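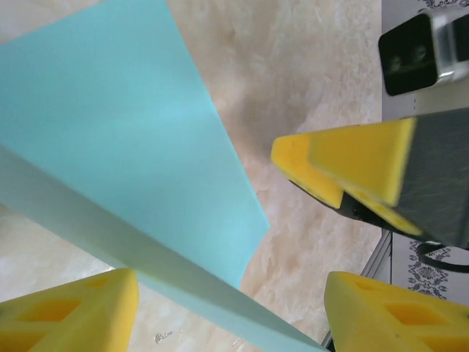
**pell_40:** What grade of sandpaper should I use between coats of gloss on an interior door?

**Tunthorpe:** 320 grit, used dry and with light pressure, then wipe off the dust before the next coat.

**mudroom:** 320 is finer than needed on the first coat. I use 240 after the undercoat and 320 after the first gloss. The undercoat has brush marks that 320 only polishes.

**Tunthorpe:** If the undercoat has brush marks it went on too thick. Thin it a little and 320 will do for every stage.

**mudroom:** Depends on the tin. The Poltix undercoat says not to thin it.

**pell_40:** It is the Poltix, water-based, as it happens. The door is a flush one, previously painted in oil gloss. I cleaned it with sugar soap and sanded with 180. First coat went on at 10 in the morning. Can I sand it tonight?

**lath_and_plaster:** What does the tin say for recoat time? Dry to the touch and ready to sand are separate things. If the paper clogs or the dust rolls into crumbs, stop and leave it overnight.

**pell_40:** Tin says 2 hours to touch, recoat after six.

**Tunthorpe:** Six is fine in August with a window open.

**lath_and_plaster:** I disagree. Over old oil gloss there is nothing for the water to soak into, so it all has to leave from the face. I would wait until morning whatever the tin says. Test an edge with a fingernail. If it marks, wait.

**mudroom:** Agree with lath on this one. Also test the adhesion while you are there: press tape on, pull it off sharply. If paint comes with it, the 180 did not key the old gloss well enough and you need to go back.

**pell_40:** Left it overnight. Tape came away clean, 240 gave a fine white powder. Second coat is on.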